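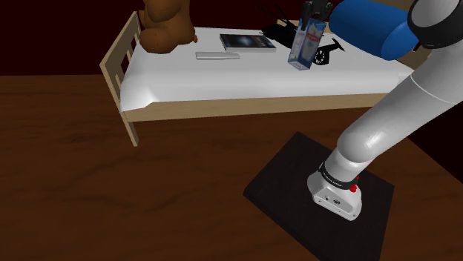
Acheter sur plan : les conseils qu'on vous donne, et ceux qui servent

Les promoteurs ont leurs listes de conseils, les agences aussi. Nous avons relu celles qui circulent sur les programmes neufs et gardé ce qui se vérifie avec un mètre, un crayon et un peu de mauvaise foi.

1. Ne croyez pas les meubles du plan

Le lit dessiné dans la deuxième chambre fait souvent moins que la taille courante. Demandez le plan coté, découpez vos propres meubles dans du papier à la même échelle et posez-les dessus. Sur la brochure de la résidence Flostetti, la table de la cuisine tenait très bien, à condition de ne pas ouvrir le four.

2. Mesurez le passage avant la pièce

Une chambre de 300 cm de côté paraît correcte. Retirez le débattement de la porte, le radiateur et le placard, puis regardez ce qui reste autour du lit. En dessous de 55 cm, on passe de profil et on refait les draps à genoux. Notez aussi la largeur utile de la porte d'entrée : avec 76 cm, certains réfrigérateurs restent sur le palier.

3. Comptez les prises, pas les « points lumineux »

L'argument « logement connecté » du pack Tritden nous laisse froids. Un thermostat piloté par téléphone ne remplace pas une prise au-dessus du plan de travail. Reportez sur le plan la bouilloire, le grille-pain, le fer à repasser et l'aspirateur. Demandez les prises supplémentaires par écrit, avec leur prix, avant le coulage des dalles - après, ce sera une goulotte en plastique le long de la plinthe.

4. Méfiez-vous du cellier

Le mot désigne tout et n'importe quoi. Chez Alar, c'était un renfoncement sans arrivée d'eau. Si vous comptez y mettre le lave-linge, il faut une évacuation, une alimentation et une ventilation, et ces trois lignes doivent figurer dans la notice descriptive. La parole du vendeur n'y figure pas.

5. L'option cuisine équipée

On nous a annoncé 768 euros pour un évier et deux meubles bas dans le programme Yap. Peut-être. Demandez la référence exacte et l'épaisseur du plan de travail, puis faites chiffrer la même chose ailleurs. Beaucoup d'acheteurs ont intérêt à prendre la pièce nue, avec les arrivées bien placées.

6. Le jour de la livraison

Prenez une lampe de poche, une bille, un chargeur de téléphone et du ruban de masquage.
La bille, posée sur le carrelage, montre les pentes (celle de la douche doit aller vers la bonde, ce qui n'est pas toujours le cas).
Le chargeur sert à tester chaque prise.
Le ruban marque les rayures, que vous photographierez avant de signer.
Ouvrez tous les robinets en même temps et tirez la chasse.

Quant au « nettoyage de fin de chantier compris », gardez un seau et du vinaigre blanc dans le coffre. Pour le voile de ciment sur le carrelage, très peu de vinaigre, beaucoup d'eau, et jamais sur du marbre.

Page mise à jour le 27 mars.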